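Vilturon Community Kitchen: progress report for the second period

Submitted to the Conilico Fund

1. What was planned

In our application we asked for support to repair the teaching kitchen in the Górecki building and to start a course of basic cooking for people who live alone. For this period we planned to finish the work tables, to buy the small equipment and to hold the first 15 lessons.

2. What was done

The tables are finished. We decided to keep the old wooden tops and not to buy steel ones, as we wrote to you in June. The tops were sanded and oiled two times by the Dandton workshop. The cost was 2000, which is the same amount as in the budget. A second oiling of the side tables is still to be done and will be paid from our own money.

The small equipment was bought in two parts. Cups, bowls and cutting boards came first. The knives came five weeks later than promised, and for this reason the lessons on cutting vegetables were moved to the end of the course. We spent around 4000 on equipment in total. The invoices are in Annex B.

We held 13 lessons of the planned 15. The two missing lessons were canceled when the water in the building was closed for pipe repairs. They will be held in the next period, without extra cost to the Fund.

3. Participants

We had 50 registrations, and this is more than we can take in one group. We made a morning group and an evening group. The evening group starts at 6 p.m. and it is always full. In the morning group there are still free places, mostly because the bus connection before 9 a.m. is poor.

Many participants asked for more lessons with fruit and cold dishes, which they can repeat at home without an oven. We have changed the lesson plan and added two such lessons.

4. Difficulties

Storage remains our main problem. The shelf in the corridor is too narrow for the bigger bowls, so a part of the things stays on the tables between lessons and must be moved before each cleaning. We ask for your permission to use the remainder of the equipment line for one closed cabinet. An offer is attached in Annex C.

5. Next period

We will hold the two postponed lessons, finish the side tables and prepare the recipe booklet for printing.
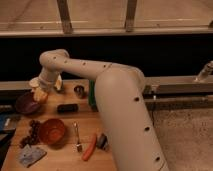

Figure 1. Wooden table top with grapes and a small dark cup.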